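Bin picking notebook — planner / grasp scoring
February 2020

Picking up from Žydrūnas's notes on the wall margin. Short version: the collision padding on the bin mesh was being applied twice, once in the scene loader and again in the planner config. Explains why everything near a wall came back infeasible. Took the loader one out. Left the config one in so it's at least visible to whoever tunes it next.

Re-ran the saved clouds from Tidstead against the new padding. Candidates near the left wall now survive the filter, which is good, but the ranker still puts them at the bottom. Wall distance term is too strong. Halved it for now, want to sweep it properly.

Sampler set to 2,000 candidates per cloud, keep top 90 after NMS, then IK on those. IK is the slow bit. Romain wants to cache seeds from the last solved pose, I think that's fine as long as we clear the cache on a scene reset — otherwise we get the elbow flip again and I don't want to be the one standing at the pendant.

Switched the live runs to the mixed clutter set after lunch. Segmentation has been merging things that touch, so wanted a crowded pile on one side and a few objects by themselves.

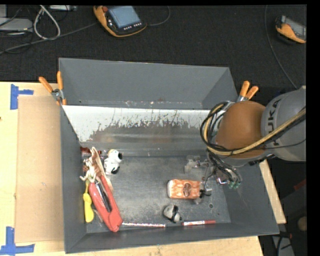
Arm down over the right half. Pile is along the left wall, orange-and-white cylinder just under the gripper.

Merges on the left as expected: red tool and the cream/brown figure come out as one blob, sometimes the yellow thing gets pulled in too. White dog separates OK. The panda is fine in colour but the depth edge is mushy on the black parts, mask shrinks to the white and grey bits and the centroid walks. Need to check if thats the depth fill or the mask erosion. Suspect erosion, kernel is still at whatever Sylvain set in August.

Sloped panel at the back is a nuisance. Bright in the upper part, dull lower down, and the depth near the boundary is garbage. Grasp sampler happily puts candidates on the phantom surface. Masking it out by bin pose instead of by depth, so it doesn't matter what the sensor thinks is there. Same trick might do for the clamps on the rim, they aren't in the mesh and the planner has no idea they exist. TODO add two boxes to the scene file, generous ones.

Thin stuff along the front (the stick, the marker): 3 of the saved clouds have the stick missing completely after voxel downsampling. Dropped the leaf size, got it back, cost us in runtime. Tariq suggests downsampling per segment after the mask, which would keep the thin ones. Sounds right. Not today.

Log issue — gripper state topic is stamped on recieve and the joint states are stamped at source, so the replay tool shows the close event late. Fixed in the Grarkwood branch, not merged. Yhon has the review.

Next
sweep wall distance term, 6 values, same clouds
clamp boxes in scene file
erosion kernel on/off for the panda cloud
clear IK seed cache on reset (Romain)
ask Žydrūnas where the second padding value came from in the first place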